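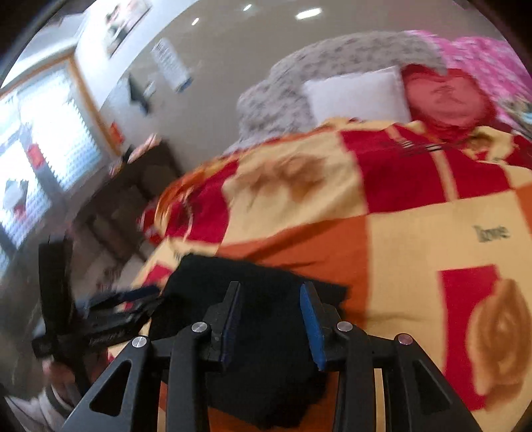
Home | Updates | Projects | Archive

Last updated 9/16/21

Cimari Robotics Office
1/ The Tillon household task set is open to partner labs. Cloth handling is recorded by hand, with 2 grippers.

2/ Each operator completes a training period at our Bornilach site before recording in homes.

3/ The set holds around 4,000 demonstrations. A further 300 are under review.

4/ Folding by remote control was tested in April. Operators found it slow on soft fabric, and hand-held work continues.

5/ Access requests go to the Brennan office.

Contact | © Cimari | Back to top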